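FOR IMMEDIATE RELEASE

Skunley Releases First Paper-Handling Recordings, Cautions Buyers Against Reading Too Much Into Them

BINDLEY, 15 June 2023 – Skunley, a small company that records robot arms doing household and office tasks, today opened its first set of paper-handling recordings to outside labs. The set holds 1302 takes of sheets being picked up, bent, stood upright and passed from one spot to another. The company is not claiming that any robot has learned to handle paper from them.

"We have read the same announcements everyone else has," said Rafsan Bhuiyan, who runs recording at Skunley. "Somebody collects a pile of examples, trains a model over a weekend, and the headline says the robot can now fold your mail. Then you ask how many tries it took and the room goes quiet. We would like people to ask us that question first."

The answer, in this case, is 3290 tries. Skunley threw out the takes where the operator lost the sheet, where the recording dropped, or where two reviewers could not agree on what the task had been. The rejected takes are offered as a separate download at no charge, with a short note on each one. Bhuiyan thinks they may end up being the more useful half.

Paper was picked as a subject because it behaves badly. It bows, it springs back, and a crease made in one take changes how the sheet moves in the next. A system that has only practiced on blocks and cups has little to go on when the thing in its grip changes shape. Whether a thousand or so examples are enough to fix that is an open question, and Skunley's own early tests do not settle it. A model trained on the set did well with sheets of the same weight and poorly with almost everything else, including plain copy paper.

The takes were made by 13 operators, each steering the arm by hand through a task card. Cards were kept short and in plain words, such as "stand the sheet up" or "hold at the fold."

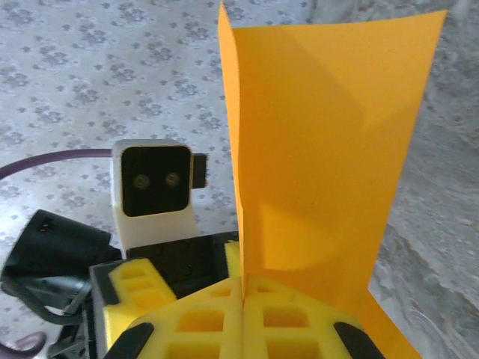
Color and surface were changed between sessions so that a model could not lean on one background. That is standard advice in the field, and Skunley followed it, but the company has seen no firm proof that it helps as much as people say. Buyers who want to check can sort the takes by surface and run the comparison themselves. Skunley will post the results it receives, good or bad.

The set was reviewed before release by Hijazi, a testing shop that was paid a flat fee and had no say in the price. Hijazi flagged 746 takes whose written labels were too vague. All of those labels were rewritten, some of them twice.

Enness, which sells storage for research groups, is hosting the files. Labs may ask for a sample before paying, and Skunley suggests that they do.

A second set, covering envelopes and thin card, is planned for October. "If the first one turns out to be no use to anybody, we will say so and the second one won't happen," Bhuiyan said.

About Skunley
Skunley records and labels robot tasks for labs and small manufacturers. It does not build robots and does not sell trained models.

Press contact: Rafsan Bhuiyan, Skunley, Bindley

###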